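Maintenance diary, kitchen cell
July, morning and afternoon

The cell was released to maintenance at the close of the early runs. Mr Garrido signed the board and I took over the key. The reason for the stop was the one entered last week: the wrist camera was losing its picture whenever the last joint turned far to the left, and the arm had twice gone into a protective stop while reaching for the back of the counter. Neither stop caused damage. Both were cleared by hand and both are in the fault book.

I began with the cable run, as the procedure requires. The loop at the wrist had been made too short when the gripper was refitted in the spring, and the outer sleeve showed wear on the side that faces the housing. The core was sound. I released the upper ties, gave the loop more slack and fixed it again with the soft straps supplied by Drotow. The hard plastic ties are not to be used above the elbow in future. I ask that the remaining bag of them be taken out of the drawer.

The joint was then turned through its full travel 15 times at slow speed with the picture recording. There were no dropouts. At normal speed there was one, in the second set, which I put down to the plug at the gripper end. It was cleaned, pushed home and taped. A further 70 turns passed without fault.

Mr Segura asked that the counter be kept laid out as it is for the ordinary runs, so that the reach test would mean something. I agreed to this, although it makes access at the back slower.

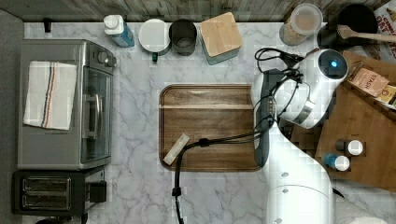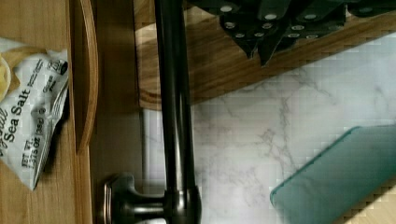

Counter and wrist views, kitchen cell.

The reach test consists of a fixed set of positions, which the arm visits in order and without closing the gripper. The limit at the back of the counter was still set to the figures of the old Multo gripper, which was shorter. This explains the two stops better than anything I had written down before, and I have struck out my earlier note on the shoulder brake. The limit was brought forward, saved under a new name and checked by a second person. The old file has been kept for the present, but it must not be loaded.

Mounting bolts were checked next. One was found slightly under its mark and was tightened. The rest had not moved. The fingers were wiped with the approved cleaner, and the left pad was replaced because it had begun to lift at the corner. Spare pads now stand at 2 and should be ordered from Mägi before the end of the month. Delivery was slow on the last occasion.

The camera lens was cleaned with a dry cloth only. I found an older entry in the book recommending glass spray for this purpose. The advice is wrong for this lens and has been corrected in the margin, with my initials.

Lukano telephoned at half past two regarding the service interval. Their view is that the wrist should be looked at every 300 hours of running. We have been working to a longer interval, on the strength of a letter I am no longer able to find. Until a copy is produced I shall follow the shorter one. Mr Garrido has been told that this will cost him a morning more often than he had planned for, and he accepted it with reasonable grace.

Two matters remain open. The emergency stop on the left side is stiffer than the other - it works, but a person in a hurry might not press it fully - and a replacement has been requested. The clock in the controller is also four minutes slow, so the times in the fault book and those in the log do not agree. I have not corrected it today, as Mr Segura wishes to copy the log first.

Cell handed back at ten to five. Key returned to the cabinet.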